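Best way to keep fabric scraps from taking over? (moving in May)
Posted in Sewing & Crafts

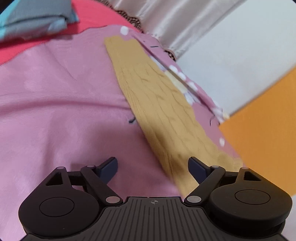 Jumble of fabrics, all spread out

Hi all! I've been sewing for 6 years, mostly bags and baby quilts, and I have never once thrown away a piece of fabric bigger than a playing card. Now we're moving to a smaller apartment and I have to deal with it. Last night I tried sorting by color and gave up after an hour because half of it is prints (is a blue floral with orange flowers blue? orange? who knows). My sister says sort by fiber, my quilt group in Dulari says sort by size, and I just want to find the gray linen when I need it. Also, what's the smallest piece worth keeping? And do you wash scraps before you store them? Some of mine came from a swap and smell like somebody's attic.

Posted May 3, 2018 by bobbinalong

hemlock_and_thread
Size first, then fiber, and forget color unless you only do quilting cottons. I keep 2 bins for cotton, one for anything over a fat quarter and one for the little stuff, then one each for knits, linen and "weird" (vinyl, fleece, that awful gold lamé from a school play). Anything with a long edge under 6 inches gets trimmed into squares right away or it goes in the stuffing bag. I use the stuffing for floor pillows and dog beds, and it makes a really heavy, solid pillow, so don't overfill or you'll never lift it!

For the attic smell, put the swap pieces in a mesh bag, wash on cold, and add a cup of white vinegar to the rinse. Do the reds on their own. Small pieces fray like crazy in the machine, so if you have pinking shears, run them around the edges first. I lost a whole batch of nice Shek lawn to one big knot of threads before I learned that one. Dry them flat or on a rack and iron before folding, and make sure they're bone dry before the lid goes on.

On your floral question, I go by the background. Blue background, blue pile, done.

patchpocket77
just donate it lol. our elementary school takes everything for the art room

slowstitch_fl
I'm with the first answer on most of it, but I'd skip the bins if the new place is tight. I got a Florna over-the-door shoe organizer with clear pockets and roll each kind of scrap into its own pocket. It holds roughly 9 pounds before the hooks start complaining, and I can see the linen without digging. The big pieces I fold around cardboard and stand up on a shelf like books. My minimum is 2 inches square, but I do a lot of hand piecing, so go bigger if you don't.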